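Recovering from a Grip Slip Fault on Hand-Held Gripper Tools

This procedure applies to the two-jaw hand-held tools issued by the Skendetti workshop. It is to be followed whenever the tool reports fault 29 (jaw position does not match trigger position) or whenever the operator notices that one jaw closes later than the other. Recordings made while the fault is present must not be passed on for training.

Before you start
Stop the recording and set the tool down with the jaws open. Disconnect the battery. Keep fingers clear of the linkages until the status light has gone out – the return spring can close the jaws without power.

Procedure
1. Write the fault number and the session number on the fault sheet. The first reported case was session 3045, in August.
2. Check both pads for tears, lifted corners and grease. Wipe them with a dry cloth. Solvent softens the adhesive and is not permitted.
3. Move each jaw by hand through its full travel. Both should move freely and stop at the same point.
4. Check the pivot screws on both arms. A screw that turns under finger pressure is loose. Tighten it with the 2 mm key, then repeat step 3.
5. Reconnect the battery and run the jaw calibration from the Tevo menu. The result must be 95 or higher. A lower result means the tool is to be withdrawn and tagged.
6. Carry out the cup test described in the next section.

Cup test
Lay several paper cups on their sides on a covered table, pointing in different directions, and add one larger upright vessel. Approach with the jaws open. Pick up each cup, hold it level and set it upright. A cup that turns in the grip or is crushed on one side counts as a failed test. 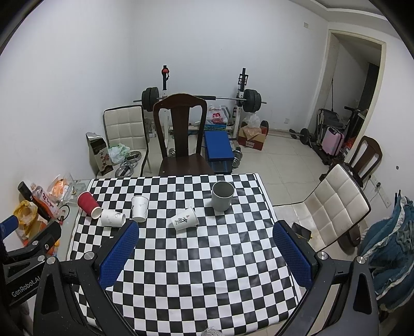 Marisa Sala asks that step 4 be repeated after the cup test as well. On her tool the screws held during calibration and worked loose again once the jaws had been under load, and the fault came back the following Friday.

Her request has been accepted for the next revision. Until then, operators should make the second check and note it on the fault sheet. Withdrawn tools go to Stavros Dimitrov with the sheet attached.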